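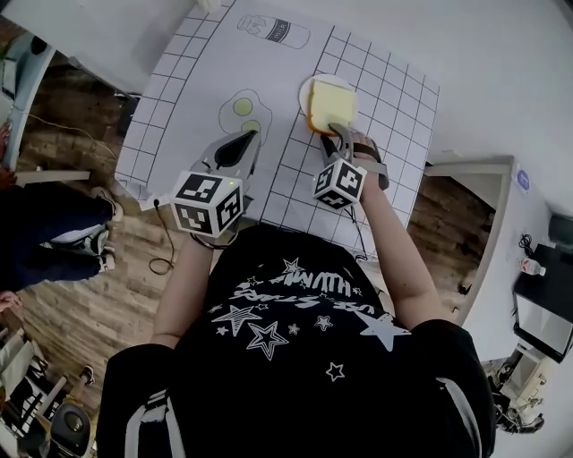
Home | News | Notices | Archive | Contact
Erell Newsletter > Practical Notes > Tables and Settings
Print this page | E-mail this page

Printed breakfast mat: layout and use at Jurnberg

The breakfast mat supplied by Galanis has been in use at the Jurnberg room since June. This note sets out how the mat is laid and how the plate and food pieces are handled on it. It replaces the half page in the spring handout, which covered only the plain mat.

The mat is a single white sheet printed with a black grid. It covers almost the whole tabletop. Two drawings are printed on it, fried eggs with two pale yolks and a milk bottle lying on its side with the word "milk" on the label. Both are fixed references. Positions in the session sheets are given from the eggs first and from the bottle second. The grid lines are used for squaring up the plate and for nothing else; cell numbers were dropped after the first trials.

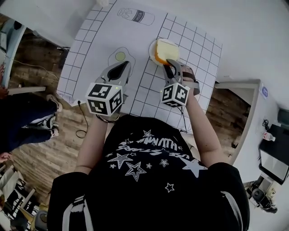 Issue 191

Plate and bread. The small round plate goes to the right of the eggs, clear of the drawn outline. The bread slice is set flat on it. For the bread exercise the slice is taken by its crust edge, lifted clear of the plate and returned. A slice that overhangs the rim is corrected before the next turn. The plate itself is not moved during a turn. If it slides, stop, square it to the nearest grid line and start the turn again.

Allow 10 turns per sitting. At Nedville the sittings were longer and the entries toward the end were often incomplete, so the shorter count now applies at both sites.
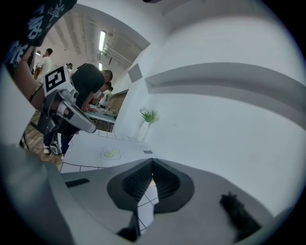
Table position. One side of the table stands close to the wall. Push the mat flat into that side first and smooth it outward toward the open room. A mat laid from the open side tends to ride up where it meets the wall, and the grid then no longer runs parallel to the table edge. Check the corners last. Tape is not to be used on the printed face.

Apple. The apple slice is a thick wedge with peel on one side and should be gripped across its width, peel to one side and flesh to the other. Gripping it end to end lets it turn.

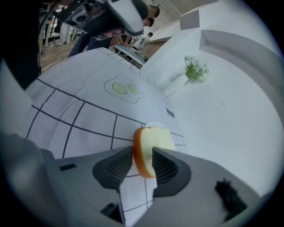
Set it down with the peel facing the same way as at the start and enter any rotation in column 3 of the sheet. Apple and bread are entered separately, even when both are used in one sitting.

Storage. Roll the mat with the print outward. Replacement mats are ordered under item 165 on the Erell supply list.

Posted 16 October 2025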